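Week 3 handout: clearing a mixed table
Household Organising, Ridgeway evening class
Notes by Kumudini Jayasinghe

Hi again everyone! Last week was drawers, so this week we're up to my favourite, the table that collects everything. You know the one. Mine at home is just inside the back door and on a bad day it's got seed packets, mail, sunscreen and somebody's sock on it.

I want you to start with the awkward mix, because sorting a pile of similar things is easy and you can all do that already. Before you move anything, say out loud where each thing lives (garden, kids, pantry, bathroom, or "no idea"). Mavis Kincaid laughed at me for this when she took the course, and now she does it in her own kitchen!
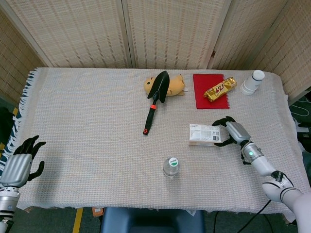

Fig. 1. A mixed table: trowel, plush toy, candy bar on a red mat, small white box.

My order for a table like Fig. 1 goes garden first. A trowel resting on a soft toy is the bit I'd sort before anything else, so trowel to the shed, toy to the toy basket. Food next, then anything in a box or a bottle. Read the label before you decide on those. I once kept a box of plant food in the pantry for a whole winter, and I'm still hearing about it from Dinesh.

The mat is a good one to argue over. Does it belong to the table, or is it one more thing to put away? I leave mats till last and shake them outside. Same goes for the cloth, and if yours has tassels, please don't drag things across them, they catch on everything.

For next time: pick one table at home and write me 300 words on what was on it and where it all went. If you've got a "no idea" pile left over, bring it along (in a bag, please, Wiesława brought hers in her coat pockets) and we'll go through it together. Shelves after that, and you'll want a tape measure.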